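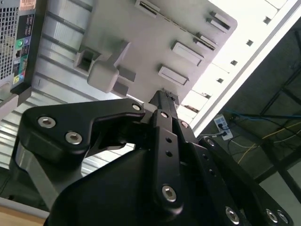
Parafuso frouxo, peça no chão: o que aprendi com a garra da oficina

Passei a semana inteira brigando com a garra do meu braço robótico e prometi que, quando resolvesse, vinha contar tudo aqui na página de dicas. Resolvi (quase tudo!), então vamos lá.

O sintoma era bobo: a garra fechava, segurava a peça de plástico por uns segundos e aí escorregava. Às vezes nem escorregava, só entortava um dedo e ficava empurrando a peça para cima em vez de apertar dos lados. Como o braço serve justamente para tirar e colocar painéis leves enquanto eu mexo em outra coisa, imagina a minha alegria ouvindo plástico bater no piso às onze da noite.

Primeiro culpei o programa. Perdi duas noites mudando velocidade e força de fechamento, e nada. Quem matou a charada foi o Sipho Xaba, por telefone, me mandando desligar tudo e balançar os dedos com a mão. Um deles mexia. Bem pouquinho, mas mexia, e na ponta essa folga vira um monte.

Antes de pôr a mão

Tire da tomada. Da tomada mesmo, viu? Eu tinha o costume de só apertar o botão de pausa, até o dia em que o braço resolveu voltar para a posição inicial com o meu polegar no caminho. Não quebrou nada, mas fiquei com a unha roxa desde janeiro. Hoje puxo o plugue, espero um minuto e apoio o braço num calço, que sem energia o meu desce sozinho.

Aproveite e olhe os cabos. Se tiver fio solto perto de onde o braço passa, prenda agora com velcro, do tipo que abre e fecha. Abraçadeira de nylon eu já cortei tantas vezes (e uma vez cortei o fio junto) que desisti.

Achando a folga

Segure a base da garra com uma mão e mexa cada dedo com a outra, devagar, em todas as direções. Encoste a ponta de um dedo seu na junta enquanto mexe, a gente sente o estalinho antes de ver qualquer coisa. Depois passe a chave Allen em todos os parafusos, sem forçar, só para ver quais giram fácil. Na minha garra, os da articulação estavam frouxos e os das chapas estavam ótimos.

Uma coisa que me ajudou demais: fazer um risquinho de caneta permanente branca atravessando a cabeça do parafuso e a chapa. Se o risco desencontrar, o parafuso andou. Custa nada e na próxima vez você descobre em cinco segundos.

Apertando direito

Tire um parafuso por vez, limpe com álcool, pingue uma gotinha de trava-rosca média e recoloque. Uma gotinha! Na primeira tentativa exagerei, escorreu para dentro da junta e o dedo ficou duro feito pedra. Tive que desmontar e limpar tudo com escova de dente velha. Em parafuso que serve de eixo, aperte até sumir a folga e pare, o dedo ainda tem que girar livre. E cuidado com trava-rosca encostando em plástico, que tem plástico que trinca.

Deixei curar de um dia para o outro antes de ligar. A Elmarie Jacobs acha exagero e liga logo em seguida, mas ela também já derrubou mais coisa do que eu.

O teste

Comecei com a velocidade lá embaixo e um pedaço de espuma no lugar da peça. Depois fiz 30 ciclos de abre e fecha com um painel velho, com uma toalha dobrada embaixo para amortecer. Nas primeiras 16 repetições tudo lindo, na seguinte pegou torto, e aí era eu que tinha apoiado a peça fora do lugar. Acertei o apoio e foi até o fim.

Ainda falta trocar a borracha das pontas, que está lisa de tão gasta. Enquanto a nova não chega, estou lixando de leve com lixa fina e quebrando o galho. Se alguém já testou silicone de cozinha para isso, me escreve contando se gruda mesmo ou se descola na primeira semana!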